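Re: [hallway-swap] slippers by the door, what do people use?

On a morning in May, a list member wrote:
> We're drowning in indoor shoes. Basket is hopeless, everything ends up
> at the bottom. Has anyone got a small rack that takes slides and not
> just proper shoes? Must be under the coat hooks so can't be tall.

Quick one before I run for the bus. Small metal rack, Sallico I think, got it second hand so no box. Two pics.
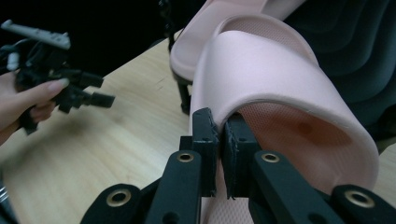
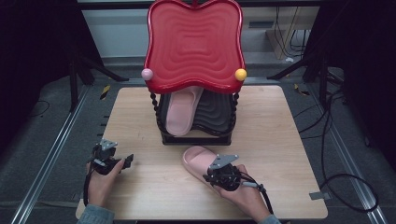
Height is the thing to check first, measure from the floor to the bottom of your longest coat. Ours clears it, just. The red tray on top is handy for keys and post, tho the wavy edge means you lose a bit of room. Slides go on the lower shelf, on the black ridged mat. Toe end in under the tray, heel towards you, then you can step straight in. Chunky ones like the pink pair want a bit of width so dont buy the narrow version.

Mat lifts out, I rinse it in the sink every two weeks or so. Welodness do a similar rack without the tray, never tried it. Can measure ours tonight if thats any use, shout if you want the numbers.

Sorry for typos, on phone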